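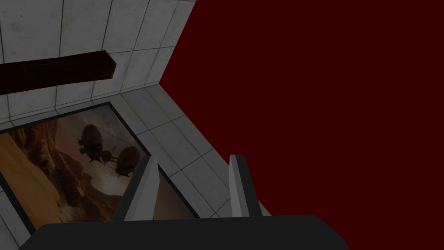 강의 노트 5: 시뮬레이션 키트 Flodo의 검토
담당: Tane Donnelly
과목: 로봇 조작 입문 (Alluscombe 기술대학)

오늘 수업의 목적

지난 수업까지 우리는 그리퍼의 기구학을 종이 위에서 계산했습니다. 오늘부터는 Flodo를 사용합니다. Flodo는 Lellano라는 회사가 판매하는 교육용 시뮬레이션 키트이고, 우리 학과는 9월부터 시험판 라이선스로 쓰고 있습니다. 학기가 끝나면 학과는 정식 구매를 할지 결정해야 합니다. 그래서 이번 과제는 실습이면서 제품 평가이기도 합니다. 여러분의 의견서는 제가 읽은 다음에 학과 회의에 그대로 제출합니다.

이 노트는 제가 한국어로 직접 썼습니다. 표현이 어색한 곳을 발견하면 수업 후에 알려 주시면 고맙겠습니다. 기술 용어는 가능한 한 교재의 번역을 따랐습니다.

1. 키트의 구성

Flodo는 세 부분으로 되어 있습니다. 첫째는 물리 엔진과 렌더러를 포함하는 본체 프로그램입니다. 둘째는 방 생성기인데, 벽과 바닥의 재질, 장식물, 가구를 조합해서 실내 환경을 만듭니다. 셋째는 과제 편집기이며, 여기에서 목표 물체와 성공 조건을 정합니다.

로봇 모델은 기본으로 한 종류만 들어 있습니다. 손가락이 두 개인 평행 그리퍼이고, 손목 시점의 가상 카메라가 함께 설정되어 있습니다. 다른 모델은 Bogdan이라는 추가 패키지를 설치해야 쓸 수 있습니다. 우리 라이선스에는 Bogdan이 포함되지 않습니다. 설치 화면에 버튼이 보여도 누르지 마십시오. 누르면 결제 안내 창이 뜨고, 이 창을 닫으면 저장하지 않은 작업이 사라지는 경우가 두 번 있었습니다. Lellano에 문의했고 아직 답을 기다리고 있습니다.

2. 손목 시점에 대하여

고정 카메라에서는 로봇과 작업대가 한 화면에 들어옵니다. 손목 시점에서는 그리퍼 자신이 화면의 일부를 항상 차지하고, 나머지 배경은 팔이 움직일 때마다 크게 바뀝니다. 처음 보는 학생은 위와 아래를 자주 혼동합니다. 벽이 기울어져 보이더라도 실제로 기울어진 것은 카메라입니다.

화면을 읽을 때는 다음의 순서를 권합니다. 먼저 두 손가락의 끝을 찾습니다. 다음에 손가락 사이의 공간에 물체가 있는지 확인합니다. 그 후에 벽의 모서리나 타일의 줄눈처럼 직선이 있는 곳을 찾아서 카메라의 자세를 짐작합니다. 무늬가 없는 단색 면은 거리와 방향을 알려 주지 않으므로 기준으로 쓰지 마십시오.

용어를 하나 정리하겠습니다. 이 노트에서 "가림"은 로봇의 몸체나 손가락 때문에 뒤의 물체가 보이지 않는 상태를 말합니다. 물체가 화면 밖에 있는 상태는 가림이라고 부르지 않습니다. 보고서에서도 이 구별을 지켜 주십시오.

3. 방 생성기를 사용해 본 소감

제가 여름 동안 방 생성기로 환경 60개를 만들어서 하나씩 열어 보았습니다. 그중 19개는 그대로 수업에 쓰기 어려웠습니다. 가장 많은 문제는 물체의 초기 위치였습니다. 목표 물체가 팔이 닿지 않는 높이에 생기거나, 가구 안쪽에 반쯤 묻혀 있었습니다. 이런 환경에서는 제어기가 좋아도 과제를 끝낼 수 없습니다. 실패의 원인이 학생의 코드인지 환경인지 구별하는 데 시간이 많이 듭니다.

재질의 다양함은 만족스럽습니다. 같은 배치에서 벽만 바꾸어도 물체 검출기의 결과가 달라지기 때문에 강건성에 대한 실습을 하기에 좋습니다. 벽에 거는 그림도 종류가 많습니다. 그림 속에 그려진 사물을 검출기가 진짜 물체로 판단하는 일도 있으니, 오검출을 기록할 때에 이 항목을 따로 나누십시오.

조명은 조금 아쉽습니다. 어두운 설정을 선택하면 전체가 고르게 어두워질 뿐이고, 광원의 위치를 옮기는 기능은 설정 파일을 직접 고쳐야 나옵니다. 설명서에는 이 내용이 없습니다. 고치는 방법은 실습실 공유 폴더의 "조명_메모"에 적어 두었습니다.

4. 접촉 계산

딱딱한 상자와 원통을 잡는 동작은 안정적입니다. 손가락의 힘을 작게 하면 물체가 미끄러지고, 크게 하면 잡은 상태가 유지됩니다. 교재의 마찰 원뿔 그림과 비교하면서 값을 바꾸어 보십시오.

얇은 물체는 다릅니다. 카드나 접시의 가장자리를 잡으면 물체가 떨리다가 갑자기 튀어 나가기도 합니다. 시간 간격을 절반으로 줄이면 떨림이 작아지지만 계산이 느려집니다. 실습실의 오래된 컴퓨터에서는 이 설정으로 실시간 조작이 힘듭니다. 천과 같은 변형되는 물체는 지원하지 않습니다. 제품 안내문에는 "유연한 조작"이라는 말이 있어서 저도 처음에 오해했습니다. 이것은 제어 방식의 유연함을 뜻하는 것 같습니다.

5. 실습 과제

조는 2명으로 구성합니다. 한 사람이 조작을 하고 다른 사람이 기록을 합니다. 중간에 역할을 바꾸십시오.

가. 공유 폴더에서 환경 5개를 받아서 엽니다. 환경마다 손목 시점의 화면을 저장하고, 목표 물체가 보이는지, 가려졌는지, 화면 밖인지를 표에 씁니다.
나. 물체가 보이지 않는 환경에서는 팔을 천천히 움직여서 찾습니다. 손목 관절부터 움직이는 것이 안전합니다. 움직인 관절과 각도를 기록합니다.
다. 물체를 잡고, 들어 올리고, 처음의 자리에 내려놓습니다. 실패하면 마지막 접촉 시점의 로그를 저장합니다.
라. 벽의 재질만 바꾸어서 가를 다시 합니다. 팔의 시작 자세는 바꾸지 마십시오.
마. 제품에 대한 의견서를 한 쪽으로 씁니다.

의견서에는 점수만 쓰지 말고 근거가 되는 환경 번호를 꼭 적으십시오. "불편하다"라는 문장은 제가 회사에 전달할 수 없습니다. 어느 메뉴에서 무엇을 하려고 했고 어떤 결과가 나왔는지를 쓰면 전달할 수 있습니다. 장점도 같은 방법으로 씁니다.

6. 구매에 대한 저의 현재 의견

저는 조건부로 찬성합니다. 입문 과목에서 필요한 것은 대부분 들어 있고, 설치가 쉽고, 한국어 메뉴의 번역도 (제가 판단할 수 있는 범위에서는) 자연스럽습니다. 조건은 방 생성기에 도달 가능성 검사가 추가되는 것입니다. 이 검사가 없으면 조교가 환경을 매번 손으로 골라야 합니다. 대학원 과목에는 추천하지 않겠습니다. 변형 물체와 얇은 물체를 다루지 못하면 연구 주제의 선택이 좁아집니다.

여러분이 저와 다른 결론을 내려도 채점에는 영향이 없습니다.

제출과 준비물

보고서, 표, 로그 파일을 하나의 압축 파일로 만들어서 과목 게시판에 올립니다. 파일 이름은 조 번호로 시작합니다. 게시판은 마감일 오후 6시에 닫힙니다. 다음 수업에는 교재의 좌표 변환 장을 읽고 오십시오. 손목 좌표계에서 바닥 좌표계로 바꾸는 식을 칠판에서 같이 풀겠습니다.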